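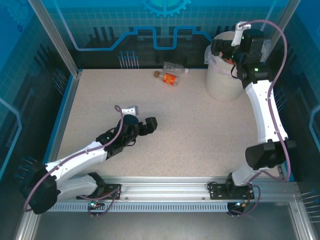 Two robotic arms at a speckled tabletop.

Cake decorator wanted, part time, Ristley

Papadopoulos Bakery is searching for one cake decorator to join our small team in Ristley. We make birthday cakes, wedding cakes and cupcakes to order, and in April and May we are very busy with communions and graduations.

Your work will be:
- to cover and fill cakes with buttercream and fondant
- to write names and messages by hand, with correct spelling, also when the customer gives them by telephone
- to make sugar flowers and simple figures
- to pack the finished cakes and check them against the order sheet

We ask for one year of experience in a bakery or pastry kitchen. A school diploma is welcome but it is not necessary. You must be able to lift a cake of three tiers together with a colleague. Work starts at 6 a.m. and there are 14 hours per week, divided over three mornings, Saturday included. You will be paid every second week, and you may take bread home.

Please send a short letter and photos of five cakes which you decorated yourself. At least one must have handwriting on it. Please do not send cakes copied from other decorators, we have received such photos before.

Applicants we select will come for a paid trial morning, where they decorate one round cake and six cupcakes. Bring your own piping tips if you prefer them.

Letters are to be given to Petronella Khumalo at the shop counter, 184 Zokeck Street, until Friday, April 21, 2023.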